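Unit 5 notes: contrast and white space on the page
Intro to Document Layout, spring section

Read before lab. Slides go up after class, these are the short version.

Why we start with contrast

Eye goes to the biggest difference first. Big next to small, dark next to light, crowded next to empty. If everything on the page is bold, nothing is. Most student flyers last term had four typefaces and no clear starting point. Pick one thing to be loud.

Kinds of contrast we'll use:
- size (headline vs. body, go bigger than feels comfortable)
- weight (regular vs. bold, skip semibold for now)
- value (how light or dark, ignoring hue)
- spacing (tight group vs. open area)

Hue comes later, unit 7. Do all drafts in grayscale till then. Yes, even the poster.

White space

Also called negative space. Doesn't have to be white. Any area you leave alone counts, incl. a flat color or a plain part of a photo.

Two sorts. Micro = between letters, lines, list items. Macro = margins, gutters, the big open chunks. Beginers fix macro and forget micro. Check line spacing before you touch the margins.

Common mistake: trapped space. A hole in the middle of the layout with stuff on all sides. Push the space outward so it touches an edge of the page.

The Turville brochure

In your packet, pages 3 to 5. Two versions of the same fold-out for the Turville garden center. Old version has 3,337 characters of copy on one side, the redesign has 2,998. Small cut. Looks like half as much text though, and the type size is the same in both. What changed:
- margins wider on the outside only
- opening hours pulled out of the paragraph
- headings sit closer to the text below than to the text above
- border removed

Mark up both in pencil. Circle where your eye lands first, then second, then third. Compare with a neighbor, you will not agree on the third.

The Fomis menu is the counter example. Crowded on purpose, lots of small type, works fine for a lunch counter where people already know what they want. So crowding isn't always wrong. Know who's reading and how long they have.

Value check

Squint test. Lean back, squint, see what shapes are left. Or blur the file if you have it on screen. If the headline dissappears it needs more weight or more room around it. Photos too: a dark mug on a white table holds up with almost no detail left. Gray text on a mid-gray panel does not.
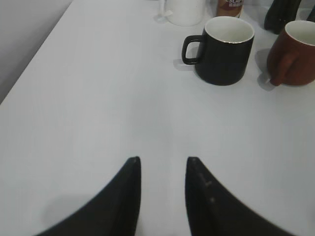
For lab

1. Bring the Aliyu flyer draft, printed, grayscale, one side.
2. Three thumbnails of a new version. Thumbnails means small, thumb size-ish, no type, just boxes.
3. Choose one thumbnail and block it out at full size.
4. Squint test, write one line on what you saw.
5. Hand in everything stapled, name on the back.

Ullel template is optional this week. If you use it, delete the guide layer before printing, it shows up on the lab printer.

Reading for next time: grids chapter, first half only. Quiz in March covers units 3 thru 5, vocab is trapped space, gutter, value, micro/macro. Leading will be on there too.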